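The folding room at the Wieser laundry is the warmest place in the building, and in May, when the big ironers are going and the back doors are still kept shut against the draught, it is warm enough that most people work in short sleeves. I had been told to expect noise, and there was plenty of it, but what I noticed first was how much everyone talked over it.

Some 200 people work here, and for years the talk has been of what the machines would do to the folding tables. Gurura, the firm brought in to automate the small, fiddly jobs, began with three benches at the far end. The people who used to work those benches now spend their mornings teaching, which means guiding a gripper by hand through the same reach, pinch and lift until it has enough goes to learn from.

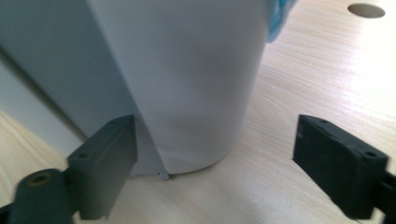
WORK AND PEOPLE

A piece of light blue cloth over the side of a tall, pale cylinder, on a plain wooden top, may not look like much of a day's work to you or me. To the folders it is a proper problem, and they will talk about it happily right through the tea break (mine went cold while I listened!). Cloth creases and slides and never hangs the same way twice, and their hands have known what to do about that for so long that putting it into words is the hard part.

Not everyone is pleased. One woman told me she missed the rhythm of the old bench, and that teaching left her more tired than folding ever did, though her wrists were grateful. Another said she would believe in the new jobs when they turned up on her payslip.

The teaching shifts run until the autumn, and after that the firm says it will sit down with the staff and talk about grades.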